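Wanted: two people to help us find out whether this thing is any use

Altden Shared Workshop, Prundcombe
Posted 2026-05-03

We have a two-handed robot bolted together in the back half of the workshop and we would like two people from outside the group to spend some evenings being rude about it. If you think home robots are mostly a way of turning a simple job into a long one, we would especially like to hear from you. I hold that view myself most evenings, and I have been on this build since December.

The project is called Fleltutari. The name was Bheki Potgieter's idea and the rest of us have stopped arguing. It is a home build in spirit, paid for by the members who are working on it, and it is meant to do small fitting jobs at a bench: pick up a part, bring it to another part, put the one on the other, let go. A person does that without looking up from their tea. The build does it sometimes.

What bothers me, and the reason for this notice, is that everyone who has judged our results so far also helped to make them. When the same people lay out the parts, start the run and decide afterwards whether it counted, the score creeps up. I have watched it happen. A part that tips over gets called "placed". A run where someone nudged the part across gets called a warm-up. I don't think anyone is cheating. We are tired and we want to go home, and a generous mark gets us there sooner.

So there are two places going. One is paid, the other is for a participant who would like to come along for less time and fewer duties.

THE PAID PLACE: TEST KEEPER

You would run the test evenings and keep the book. You decide what counts as a finished job before the run begins, you write it down, and after that it can't be changed by anyone, including Hryhorii Pylypenko, who built most of the arms and has opinions. You would also put together a plain written report at the end, which we have agreed to pin up in the workshop whatever it says.

The pay is a flat 100 pounds per evening for the test keeper. It comes from members' own pockets, so please don't apply expecting it to grow. Tea is free. Parking is poor.

THE UNPAID PLACE: PARTICIPANT

You would come to 2 sessions, each lasting 45 minutes, and do the same bench jobs by hand that the robot is set. We need a human time to put beside the machine time, and ours are no good because we have all done the jobs far too often. No skill is needed. It would help if you were a bit clumsy. We will refund bus fares on the night.

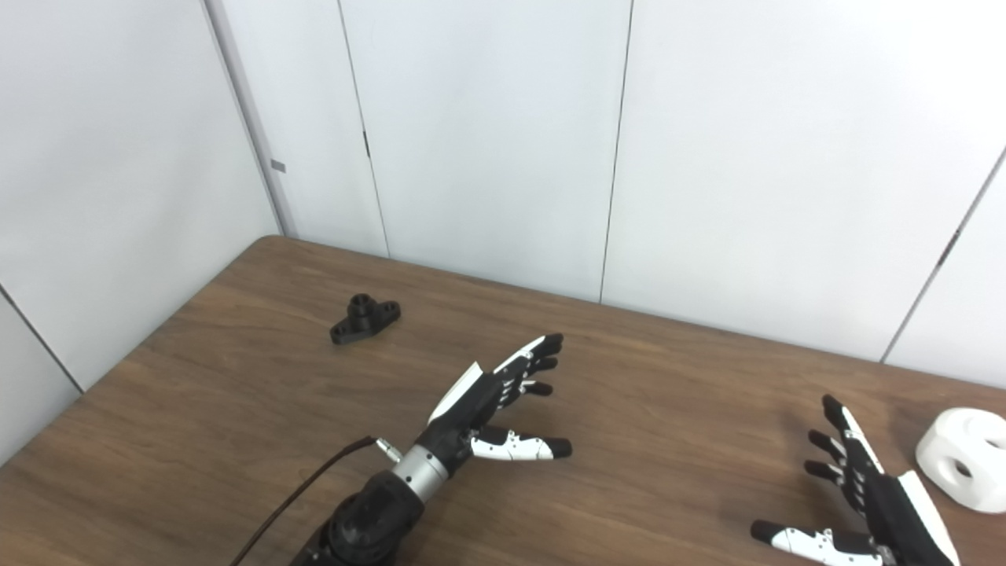
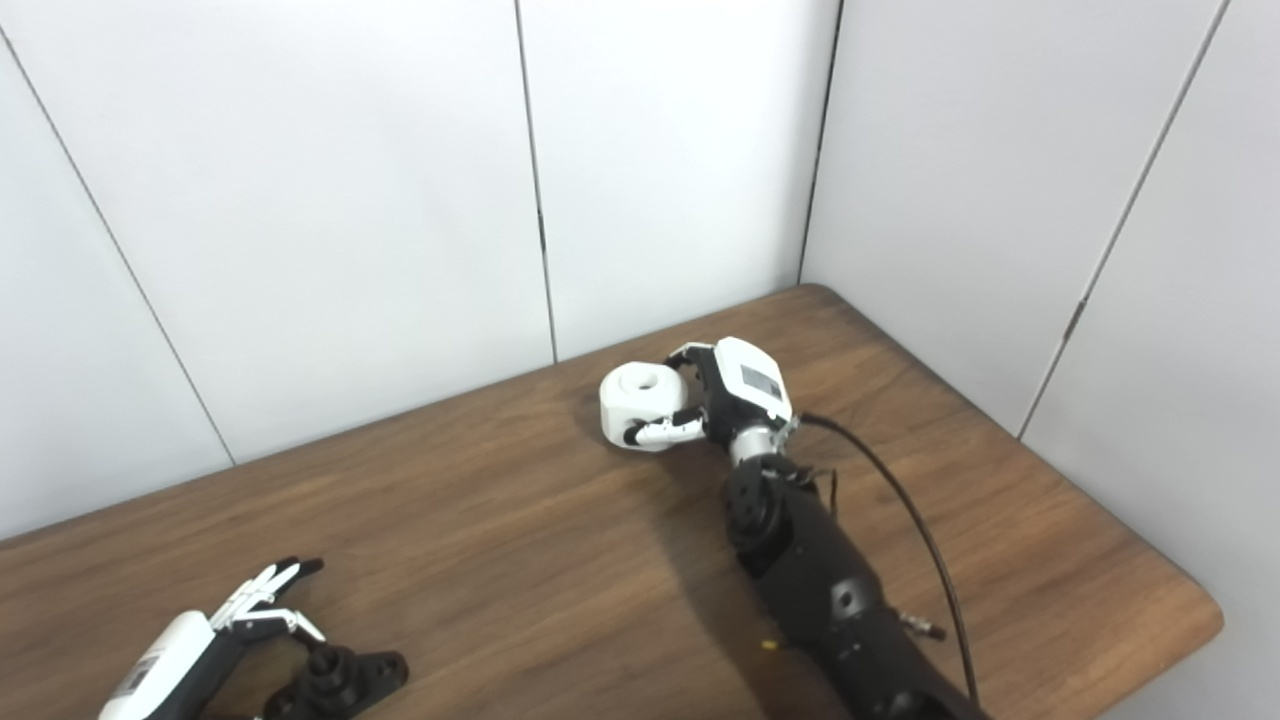
The jobs themselves are dull and I would sooner you knew that now. Most of them come down to moving one part at a time on a wooden table, with a few changes of position, over and over. The white piece with the hole in its face is our main one, and it is harder than it looks. The corners are rounded off, the surface is plain, and the fingers have to settle on either side of it. In the second picture the right hand has it between two digits, towards the back of the table, and I can tell you how the argument about a moment like that goes. Hryhorii says it is a grip. I say it is a grip when the part has been carried somewhere and set down where it was wanted, and until then it is two fingers touching a block. The test keeper will have to settle which of us is right and write the rule down in words a stranger could follow.

The black part with the flat base and the raised round middle is the other regular. It is lower and darker, and I would like someone with fresh eyes to say whether it belongs in the set at all. Bheki says leaving it out would be dodging. I say leaving it in gives us something to blame. You may well come up with a third opinion.

WHAT A TEST EVENING IS LIKE

You arrive and the build is already switched on. Before anything moves you walk the yellow line on the floor and check that everybody is behind it. Then you read out the job from the card, place the parts yourself, and say go. When it stops, or when the card says time is up, you write one of three words in the book: done, failed, or stopped. There is no column for "nearly". I took that column out myself and I was not thanked for it.

Our plan is for 40 runs in an evening. We have never managed that many and I doubt we will with you either, but that is what is printed on the cards. If we fall short, write down how far we got and why. A cable coming loose counts as a reason. Somebody wanting to show his cousin the fingers wiggling does not.

Between runs there is a good deal of standing about. Bring a book or a jumper, or both. The heater is at the other end by the wood lathe.

WHO WE ARE LOOKING FOR

For the test keeper:

You can say no to people who are fond of their own work, and say it again the next week.
Your handwriting can be read by somebody else.
You have kept some kind of log before. Allotment, darts league, boiler readings, it makes no odds.
You don't need to know anything about robots. If you do, please tell us, and tell us whose side you are on.

For the participant:

You are over eighteen.
You can sit at a bench for the length of a session.
You have not been to one of our open evenings and tried the jobs already.

We can't take anybody related to a member of the build group. We can't take members of the build group's rival lot at Metwally either, much as I would enjoy reading their report.

THINGS YOU SHOULD KNOW BEFORE YOU WRITE

The hands can pinch. You will be shown the stop button first, before the kettle, and you will be asked to press it with the machine running so that you know what it feels like. If you would rather not be near it at all, this is the wrong notice for you.

Nothing here is for sale. Visitors ask when they can buy one, and I wish they wouldn't, as it sets Bheki off about a version for kitchens. I have yet to see a run that made me want it near my crockery.

We will not ask you to say anything nice. We won't film you, and your name goes in the report only if you want it there. If you leave partway through, you are paid for the evenings you did and the book stays here.

You may also find that the whole thing doesn't work well enough to be worth measuring. That would be a perfectly good report. I have told the others I would sooner read that than another season of being told it went well on an evening I happened to miss. If it goes the other way and the numbers are decent, I will say so in the newsletter under my own name, and Hryhorii may frame it.

HOW TO APPLY

Write us a letter or a note, no longer than one side, and put it in the box inside the workshop door in Prundcombe, or hand it to whoever is on the desk. Say which place you are after and which evenings you can't do. For the test keeper, please add a few lines about a time you told somebody their result didn't count, and what they said back.

We don't want a CV. We don't want a letter about the future of work. The last time we put up a notice we had several of those, and one from a man offering to sell us a lathe.

Everyone who writes will get an answer. Hryhorii and I will read the letters together. Bheki has asked to be kept out of it as he likes everybody. If we want to meet you, you will be invited in to watch a short set of runs, and afterwards we will ask what you would have put in the book for each. Our own marks will be in a sealed envelope on the bench, and you can open it once you have handed yours over.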